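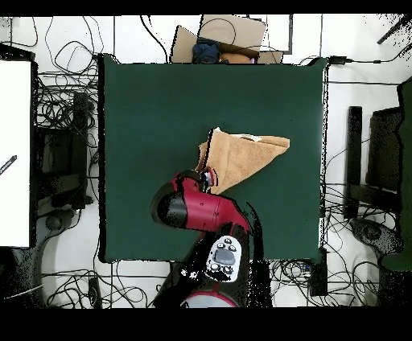 A folded towel on a green mat.

Studio audience FAQ: The Orner Show

How do I get tickets?
Request them through Okix. Each taping seats 146, and tickets are free.

How old do I have to be?
18 or over. Bring photo ID.

How long is a taping?
About 54 minutes on air, but plan on three hours in the studio.

Can I keep my phone?
No. Phones are checked at the door.

Can I meet the guests?
No. Host Ladan Kermani sometimes takes audience questions during breaks.

When does the season end?
In November.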